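Vaststead > Around the House > Toy Storage > FAQ

Small Box Toy Tidying: Your Questions

272 shares | 11 comments

I've been writing about toy clutter for a while now, and the same questions keep landing in my inbox, so I finally put my answers on one page. I'm a parent with a small living room and strong opinions about boxes, and that's the extent of my credentials!

What is a "small box" anyway?

It's an open box that holds a handful of toys and lives wherever the playing happens. Ours stay on the table or the low shelf. I started with one, and we're now at 8, which sounds like a lot until you remember they replaced a toy chest I could have slept in.

Why not one big bin?

Because everything good sinks! We had a huge bin from Stekby (lovely thing, it holds blankets now) and the kids would tip the whole lot onto the rug to find one car. With a small box they can see what they've got, pick something and get going.

Should I sort by type?

You can, but I gave up on it. All the vehicles in one place looked so neat and got played with so little. These days I mix — a truck, a puzzle, something to squeeze or stack — and the kids come up with games I'd never have thought of.

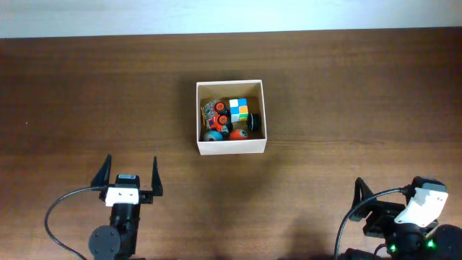
The mix doesn't need to be clever. I grab things off the floor at bedtime, drop them in and call it done. If it's still a dud after a few days, I swap out a toy or two.

Do you use lids?

Nope. I bought a set of Wikström boxes with lids once and spent a whole winter finding the lids under the couch. The boxes are still going strong, the lids went to the thrift store.

How do you handle big, chunky toys?

Anything with fat wheels goes in first, on its side if it has to, and the smaller stuff fills in next to it. If a toy sticks up so far that the box won't slide onto the shelf, it gets parked on the shelf by itself.

How long does cleanup take?

Some 10 minutes on a regular evening, longer if there's been a birthday. I do the table and the kids do the rug (in theory).

What about puzzles with lots of pieces?

Those I keep out of the boxes completely. They go in zip bags up high, and you have to ask for them. I learned that one when we moved from Poltstead and I was picking jigsaw pieces out of the vacuum until May.

Can I send you a question?

Please do! I read everything, though I'm slow in the summer. Leave it in the comments and I'll add the good ones here.

Contact | © Vaststead | Back to top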